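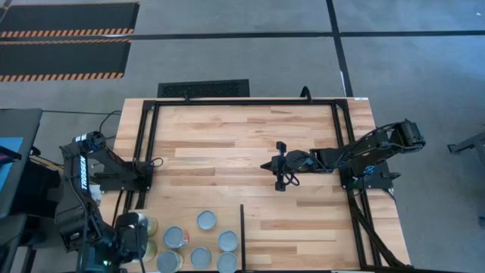 3 min read

The food pantry in my town takes in canned goods in a quantity that would surprise most people who drop off a bag in the lobby. Last year the count was 3,269 cans. I know the number because I helped write it down. I think a good part of that work could have been skipped if people had given money.

I don't say this to scold anyone. I gave cans for years. You go through the cupboard, find the beets you bought for a recipe you never made, and put them in a bag. It feels better than writing a check. A can has weight, and you can hand it to a person. A $5 bill in an envelope feels like very little.

But look at what each one does. The beets cost me a dollar and change at Gittins, the grocery on Main Street. The pantry buys through a regional supplier in Mandura at case prices, and the same dollar brings back two or three cans of something people have asked for. They ask for tuna, black beans, peanut butter and canned fruit in juice. They don't ask for beets. We had beets left over in June that had been on the shelf since before the holidays.

Then there is the sorting. Every donated can has to be picked up, turned over and checked for a date. Dented seams go out. So does anything with a missing label. On a busy evening that takes up to 8 people until closing time, and none of those hours are spent helping a family fill out a form or driving a box out to someone who can't leave the house. A case from the supplier comes with one date for all of it, and it goes straight to the shelf.

Berwyn Llewellyn, who ran the pantry before the present manager, used to argue the other side with me, and he had a point. He said the can drive at the elementary school was never for the cans. It was for the children, who learned that other people in town were short of food and that they could do something about it. Take the cans away and you have a second grader carrying an envelope from a parent to a teacher. I don't have a full answer to that. I would keep the school drive. I would just print a list of five things on the flyer and leave it at that.

What I would drop are the office drives. Grown adults with bank accounts do not need a cardboard bin by the elevator. Prokness, the insurance office out by the highway, ran one for years, and departments competed by weight, so we got a great deal of pumpkin. Two years ago they switched to passing around a sign-up sheet for small monthly gifts. It brings in $200 a month. The pantry can plan on that money in February, when the bins used to be empty and the shelves were too.

Some people worry that cash will be wasted, or spent on something other than food. It's a fair thing to ask about. Our pantry posts its spending on the board by the front door, and any decent one will show you the books if you call. Some of the money does go to the electric bill. The freezers run on electricity, and without them there is no milk and no chicken.

If you have already bought the cans, bring them. They will be used. Check the dates first and leave the rusty ones at home. And if you are standing in the store about to buy a case of something to donate, put it back and send the pantry what you would have paid.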